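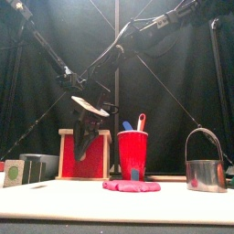

The Stestlow migration reached the membership records this morning, and I spent the first two hours on category colors before the import could be scheduled. Each membership type now has its own color on the renewal screen, and the types must be easy to tell apart on the older monitors at Skollside. For lapsed memberships I settled on a strong red, close to that of the box beneath the two arms, and for complimentary memberships a plain white with a dark border. The white was hard to see against the list background until the border was added. Family and individual memberships keep the green and blue they had in the old system.

The import itself began at 10:40. Stestlow accepts files of up to 1000 rows, so the Owino list went through in a single upload and the Skollside list had to be divided. The Owino file was accepted with 48 rows set aside for review. Most of these had a renewal date earlier than the joining date. I compared them with the paper register and found that the two columns had been switched on one page of the original entry, several years ago. The corrected rows were loaded again before lunch and accepted.

Skollside was slower. The first part loaded without remark. The second stopped at row 304, where a member's postal address contained a line break. Stestlow does not state this in its message, which reads only "Field count does not match." I removed the line break, saved the file again as plain text, and restarted from the beginning of that part. This produced duplicates of every row already loaded, and these had to be merged by hand from the Duplicates screen. In future I shall delete the partial load first. I have added a note to that effect in the procedure, under step six.

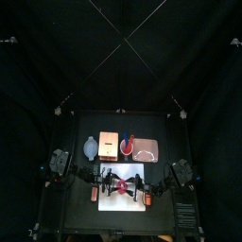 After the merge, the member total for Skollside stood at 515, which agrees with the figure in the old system. The family memberships were checked separately. Stestlow stores a family as one record with linked persons, and the previous system stored each person alone with a shared number. The links were made correctly in all the records I opened. Children over eighteen remain linked to their parents and will need a decision before the next renewal letters are printed.

Renewal letters are a matter in themselves. The template supplied with the system addresses every member by first name, and our practice is to use title and surname. I changed the greeting field and printed two test copies. The second line of the address fell below the envelope window, so the top margin was reduced and a further copy printed. It is acceptable.

At 3:15 the Tranent office asked whether their own list could be brought forward to November. I replied that it could be, provided their spreadsheet reaches me with the same column headings as the others. Their last one had merged cells in the heading row and no member numbers at all for the junior section.

Reminder emails remain switched off for all three sites. They are to stay off until the lapsed memberships have been reviewed, as the system would otherwise write to every person whose renewal date has passed, including those who resigned. The setting is under Messages, then Schedule, and must be turned off for each site separately. I checked Owino twice.

Left to do tomorrow: export a backup of the Skollside records, close the old renewal screen to new entries, and ask about the second login for the front desk.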